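Tissue Paper Lanterns, Round Two (and a Birthday Garland)

Posted Friday, April 23, 2021
Filed under: paper crafts, kids at home, parties

You may remember that last spring I tried to make tissue paper lanterns with the girls and we ended up with a bag of wrinkled cones that I hid on top of the fridge. Well! We went back to it this week because somebody in this house is turning six and has asked, very firmly, for "a ceiling." She wanted the whole dining room ceiling to be full of color, and when I asked her what kind of color she said "all of it, but not brown."

So I had a ceiling to fill and a week to do it in. I pulled out the tissue paper bin, which is really two bins, one of which is mostly gift wrap scraps I can't throw away, and I started cutting on Monday night after bedtime with a cup of tea and a movie I'd already seen.

The first thing I changed from last year was the paper. The cheap packs from the party aisle are so thin that the glue goes right through and sticks your lantern to the table (ask me how I know, or come look at my table). My friend Teresa Moynihan, who did all the paper flowers for her sister's wedding, told me to try the heavier tissue from Grondard, and I ordered a mixed pack and loved it. It's got a little bit of crispness, so the folds stay where you put them. It also comes in a mustard yellow that I was sure would get vetoed for being too close to brown, but it passed inspection.

If you want to make these, you'll need tissue paper, a glue stick, some thin cardstock, a hole punch, embroidery floss or baking twine, and scissors that are sharper than the ones I started with. I went through half a pack with my old kitchen scissors, getting chewed-up edges on everything, before I remembered the good fabric pair in my sewing box. Yes, I know you're not supposed to cut paper with fabric scissors. My mother reads this blog and I'm expecting a phone call.

Cut your tissue into rectangles about as long as your forearm and half as wide. Stack two sheets together in different colors, because the double layer is what makes them look nice when the light's on. Fold the stack in half the long way and cut slits from the folded edge, stopping a thumb's width from the open side. Then open it up, roll it into a tube, and glue the short ends to each other. Glue a strip of cardstock inside the top and another inside the bottom so it keeps its shape. Push down gently and the slits pop out, and there's your lantern.

My seven-step version from last year had pleats in it and I'm never speaking of it again.

The girls did the slits on the small ones. The birthday girl is a fast cutter and goes straight through to the other side about a third of the time, so we started calling those ones "streamers" and put them in a separate pile. That pile turned into the garland, which I'll get to in a minute, and it's my favorite thing in the whole room. Her big sister, on the other hand, draws a pencil line for every slit with a ruler and makes one lantern in the time it takes the rest of us to eat dinner. Hers are gorgeous. There are three of them.
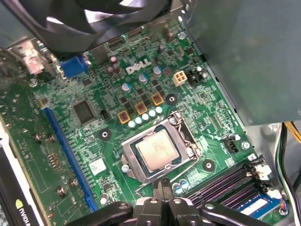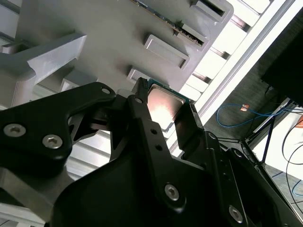 Okay, so the garland! We had this heap of tissue fringe in every color and I was about to stuff it in the recycling when I thought, tassels. You know those tassel garlands that cost a fortune? They're just fringe. You roll up the uncut edge, give it a good twist in the middle, fold it over into a loop and wrap a little bit of tape or a skinny strip of tissue around the neck. Thread the loop onto your twine and make another one.

The twisting is the only tricky part. If your hands are dry the paper slides around and unrolls itself, and I found that a tiny dab of glue stick on my thumb helped a lot. Don't do what I did on the first few and use tacky glue, which soaked in and left a dark spot right at the top of each tassel. I turned those toward the wall.

For spacing, I slid each tassel along until it was a hand's width from the last one and tied a simple knot on either side of the loop. You can skip the knots, but then the whole set will slither down to the middle of the string overnight and you'll come out in the morning to a big colorful beard hanging over the table. The girls thought that was the best thing they'd ever seen and asked if we could keep it. We compromised and left one short string with no knots over the window, and they push the tassels back and forth like an abacus.

Now, the hanging. I'd been dreading it. Our dining room ceiling has that bumpy texture on it and nothing sticks, not tape, not putty, not those little removable hooks. I complained about this in last week's post and got so many good ideas, so thank you! Ingvild Söderlund wrote to say that she strings fishing line across the room from curtain rod to curtain rod and hangs everything from that, and the ceiling never gets touched at all. I don't have curtain rods on both sides, but I do have a curtain rod on one side and a tall bookcase on the other, and it worked beautifully. Two lines side by side, tied tight, and then the lanterns clipped on with mini clothespins so you can shuffle them around.

And we did shuffle them around. There was a rainbow order, then a "no two pinks touching" order, then for one whole afternoon a warm side and a cool side, which I privately thought was the prettiest, but I'm not turning six so my vote doesn't count. We ended up with no order, big ones in the middle and little ones out by the edges.

One small warning if you go the fishing line route: it stretches. Ours was tight as a drum on Wednesday night and by Thursday breakfast the middle lantern was practically in the cereal. I took it all down, retied it with a loop at the bookcase end so I can tighten it, and it's held since then. I'd also keep the lanterns well away from any candles or hot light bulbs. It's tissue paper. We're going to carry the cake in through the kitchen and do the candles in there, under a plain boring ceiling, and then everybody can move to the fancy room to eat it.

I've had a couple of questions already from the peek I shared on Tuesday, so let me answer those quickly. Evelien Van Loon asked if the lanterns can be stored flat and used again. Sort of! If you leave the bottom cardstock ring loose (just tuck it in, no glue) you can slip it out, press the lantern flat and put it between sheets of cardboard. I've done it with one as a test and it came back up fine except for a crease down each side. I'd keep the good ones and let the rest go.

And Sunil Selvanayagam wanted to know if it would work with regular copy paper for his classroom, where there's a mountain of it. Yes, and it's easier for little hands because it doesn't tear, but use a single layer and make your slits a bit narrower. You won't get the glow. You could let the kids color on it with markers first, all over, and cut afterward, and I bet that would look great hanging in a row along a window.

Next up is the matching table. My plan was scalloped paper placemats with everyone's name in the middle, and I've cut two of them and I'm already tired of scallops. I may switch to plain circles traced around a dinner plate and let the birthday girl go at them with the dot stickers. She's got 294 dot stickers left in the tub, according to her sister, who counted them yesterday during quiet time and wrote the number on the lid. So there's no shortage.

I also have leftover mustard yellow, a lot of it, since everybody's hand goes to the pink first. I'm thinking of a sunflower for the front door, with the petals made the same way as the tassels but left flat. If it comes out well I'll post the steps next week, and if you've made one before and have a good trick for the center, please leave it in the comments. I was going to use a circle of cardboard with coffee grounds glued on, but then I remembered: not brown.

The party's on Sunday afternoon, just us and the grandparents out on the patio with the back doors open so they can see in. I still need to buy lemons and find the cake stand.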